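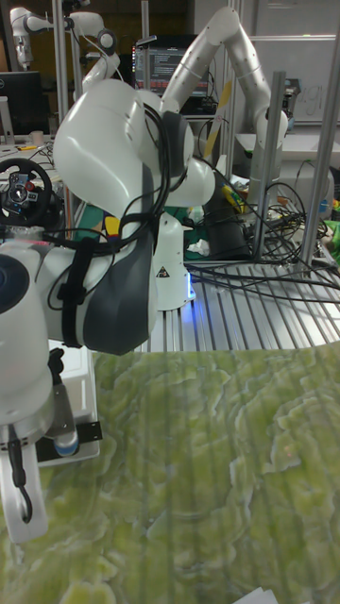
White arm, blue light at the foot of the column

Ticket: Pevitz bread oven, bottom element trips the kitchen electrics
Status: solved (and I'm thrilled)

First post. The oven runs happily for 18 minutes, then the whole kitchen circuit goes off. Top heat alone is fine, fan alone is fine. It's only when the bottom element joins in, and only if the oven has been standing idle for a few days. I love this oven, the crusts are wonderful, so I really want to keep it going!

Tried so far:
– different socket, same result
– Junilent door seal swapped for a new one, no change
– cleaned out the crumb tray (long overdue)

Reply from Plumdale Spares. Sounds like damp in the element. Please run it on the lowest setting for 40 minutes with the door ajar, let it cool, then try a normal bake. If it still trips, unplug it and have the element tested before using it again.
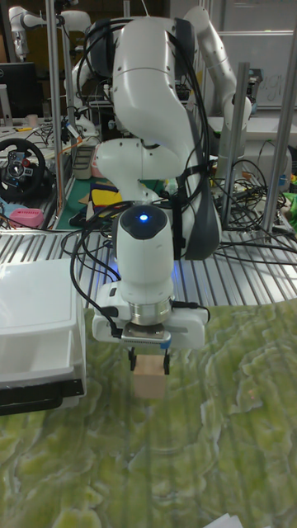
Issue 6, page 18

Update, October. Did the low run as asked. It got through a full tray of rolls without a murmur – brilliant – then tripped again on the second batch. So we're closer, but not there. I unplugged it and took it to the Stojanović repair counter, where they put a meter on it while I waited. The reading on the bottom element was poor, and they showed me a hairline crack near the left terminal.

I ordered the newer element, the one with the longer tails, and they fitted it at the counter. The old screws had rusted in,

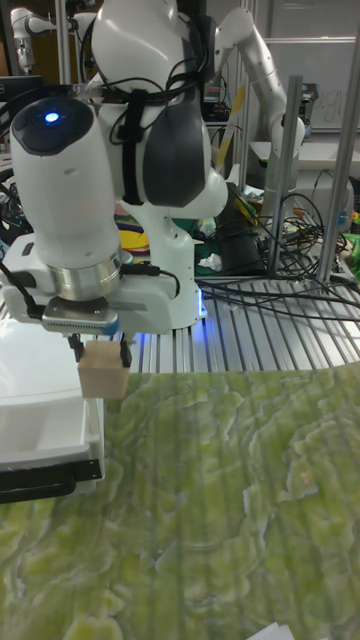

so they used new ones and put a dab of heatproof grease on each. Lovely neat job. Back home I baked two sourdoughs and a tin loaf straight after one another and the electrics stayed on the whole time.

Plumdale, thank you, your hunch about the element was spot on. Please leave the ticket up for anyone else with the same fault. The old seal is still good, so I'm keeping it as a spare.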